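Fiction > Short Stories > The Level at Barville

The Level at Barville

The survey office at Barville kept two benchmarks. The first was a brass bolt in the courthouse step, set at 143 feet above datum. The second was wherever Ostap Prokopenko said it was.

He had run the county levels for most of his working life, and when he retired in February the books passed to Nandi Mnguni. She began by closing his loops. A loop is closed when the last reading returns to the first point and the difference is zero, or near enough to zero to be spread among the stations. Prokopenko's loops closed exactly. She checked 16 of them, and every one came back clean to the last digit.

"Field work doesn't do that," she told Devendra Nautiyal, who ran the drafting room.

"His did."

"Then he wasn't reading the rod."

Nautiyal went on inking a culvert.
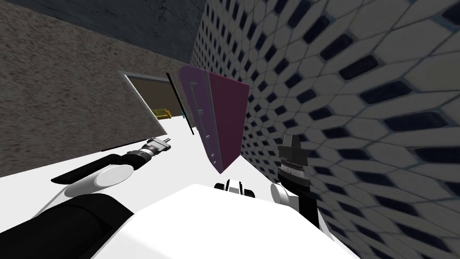
Slanting walls above a white floor.

She took the instrument out along Botha Road the next morning and ran the line herself, 600 yards to the old pump house, then back. Her error was an inch and a quarter. She ran it again after lunch and the error was an inch and a quarter the other way. Between the two runs she had changed nothing except the order of the stations.

The pump house step stood lower than the book had it. She set up over it, leveled the bubble, and waited for it to settle. It drifted a division to the east, stopped, and drifted back. She recorded the time as 3:40 and the cause as unknown.

Inside, the door frame was out of plumb by the width of her thumb. Somebody had penciled short horizontal marks on it, one above another, each with a year. The handwriting was Prokopenko's. The marks came down the frame in even steps.
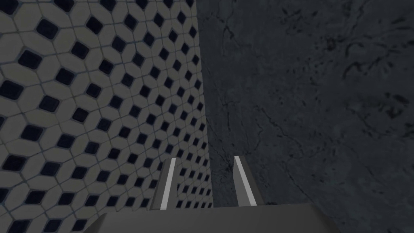

She copied the years into the back of her book, with the distance between each pair of marks. Then she worked out the rate, and applied it to the county map, which held about 2,000 stations. With the correction in, her own line closed.

She drove to his house with both books on the seat. He looked at the page for some time.

"You used the door," he said.

"Why isn't it in the record?"

"I put it in every year. I took it out of the readings before I wrote them down." He handed the book back. "The bolt goes down too, you know. Same rate as the rest, until you get past the creek."

"And past the creek?"

He asked whether she had brought the long rod.

More stories
The Ferry Clerk
Plulska, Winter Timetable
Xolani Nkuna Counts the Bridges
A Room in Birkent
The Second Mrs. Mofokeng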